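Notes from the Paint Desk: Dark Walls in Small Rooms

More members have asked about dark paint this winter than about anything else, so this item sets down what we tell people at the counter. It applies to bedrooms, dens and dining rooms. Kitchens and baths need a different product and we will cover those in a later issue.

Start with a sample. A chip two inches wide will not tell you how a deep red or brown behaves on a whole wall. Buy the small jar, paint a piece of poster board and move it from wall to wall over a couple of days. Look at it at 9 in the morning and again after dark with the lamps on. Reds in particular go brown in weak light, and a color that looked right in the store can turn almost black in a north-facing room.

Primer matters more with dark colors than with light ones. Ask us to tint it gray. White primer under maroon or navy will usually cost you a third coat, and sometimes a fourth. The Molter primer we carry takes gray tint well and can be recoated the same afternoon. If the wall has been patched, prime the patches first and then the whole wall, or the repairs will show as dull spots.
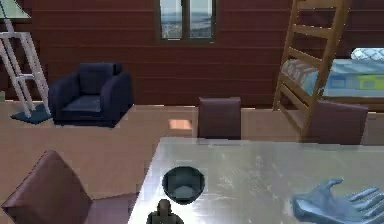
On sheen, we suggest matte or eggshell for most rooms. Dark paint in satin or semi-gloss shows every roller mark and every bump in the drywall. The drawback to matte is that it marks when you brush against it. Lollano sells a matte that can be wiped down with a damp cloth, and several members have used it in hallways without trouble. It costs more per gallon than the eggshell. If there are children or a large dog in the house, it may be worth paying the difference.

Boards and paneling take longer than flat drywall. Brush the grooves first, working on one short section, then roll the faces while the grooves are still wet. If you do all the grooves on one day and the faces on the next, you will get a visible line where the two meet. Use a 2-inch angled brush and go easy on the paint, which likes to pool in the low spots and run an hour later. Check back with a dry brush.

Floors and trim are a matter of taste. A pale floor keeps a dark room from feeling closed in, and it is the cheapest fix if you already have one under the carpet. Some people carry the wall color over the baseboards as well. It hides uneven trim in older houses.

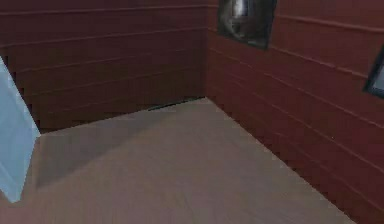
Maroon walls with horizontal grooves over a pale beige floor.

Leave dark walls alone for 30 days before you wash them. The paint feels dry within hours but is still soft underneath, and scrubbing leaves shiny patches that will not blend out. Hang pictures whenever you like, but keep tape off the surface.

Bauerfeind rollers are back in stock in both widths. The Pradard sample jars are on order and should be here in February. Members can put their names on the list at the front desk, and please bring back empty jars with the lids on.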